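To: kolholm-robotics-list
Date: April 13, 2018
Subject: Re: [kolholm-robotics] Salter open day, did anyone go?

> Hi all,
>
> Did anyone from the list make it out to the Salter open day? I had it
> in the calendar since December and then had to work. I'd especially like
> to hear about the computer disassembly demo. The flyer made it sound
> like a robot would be pulling old desktops apart, and I couldn't tell
> if that meant a real one with fingers or just a suction cup and a
> slideshow. Also, is it worth the drive with kids next time?

Yes, I went, and I'm still grinning. Sorry for the length of this, I took a lot of notes on the back of the parking receipt.

It is a real one, with fingers! Three of them on the gripper, black and jointed, rounded at the tips. They had the arm in the old loading bay behind the main Salter building, with benches on one side and a rope on the other so the little ones wouldn't wander in. I counted myself lucky to get a spot right at the rope. They told us the line-up for the morning had gone past the bike racks, and the sign at the door said 319 visitors by lunch.

The project is called Wusten. The idea is to take dead office desktops, the kind every school and council has in a back room somewhere, and get the useful parts out without smashing anything. Right now most of that gets done by hand or goes through a shredder. Their log had 2733 parts in it as of the open day, counting from the very first test, and they were happy to tell us which ones went badly. Apparently a fair few memory clips have been lost to science.

What got me was how they talked through the order of the job. I've opened plenty of computers and never thought about it. You go in, you shove a cable aside with your thumb, you pull the drive. The robot has no thumb to spare and doesn't know that a cable is soft and the metal next to it isn't. So half the program is about where a finger can go without snagging something on the way in or on the way out.

They had the wrist camera up on a big screen beside the arm, so everyone could see what the gripper sees. I asked if I could have a still for the list and they said go ahead.
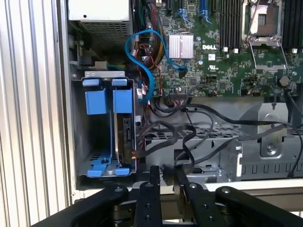 Wusten's wrist camera over an open Dell tower. The blue plastic handles are at the drive bay.

The colours turn out to be a big help. The operator explained that blue plastic in one of these cases often means "hands go here", so the software looks for it first and uses it to work out which way round the case is lying. But then you get a blue SATA cable looping down from the board to the drive bay, and that's blue too, and it is very much not a handle. They've spent weeks on that one problem. I loved hearing it, because it's just the sort of thing you'd never guess from a brochure.

Someone near me asked why they don't simply cut all the cables first. The answer was that cut ends spring about and get into everything, and a connector that has been unplugged properly can be tested and sold along with its cable. Fair enough. The same person asked if it was faster than a human and got a cheerful no. A practised person with a screwdriver beats it easily. They'd like to get a full drive swap down to 40 seconds and they're over that for now — they wouldn't say by how much, but they laughed when they said it.

There was a second table run by the Tokgöz people, who make the finger pads. You could squeeze a few sample pads and try picking up screws with a hand-held version. I was hopeless at it. A girl who looked about six had the whole tray cleared while I was still chasing my first washer around the bench, so to answer the other question, yes, bring the kids. The hand-held gripper is at a good height for them and the staff were patient.

A few practical bits if you go to the next one:

Park at the north end, the south lot fills up early.
The demo talk runs six times over the day and the later ones have far better questions.
It's cold in the loading bay, so take a jumper.
Coffee is cash only.

One thing I forgot to ask is how they deal with cases that have been dented or taped shut. If anybody here went to a different session and heard about that, please post. I'd also be keen to know whether Wusten can be talked into visiting one of our meetings in Kolholm, even with just the gripper and a laptop. I've written to the address on their handout and will pass on whatever I hear.

I've got two spare handouts as well, first replies get them.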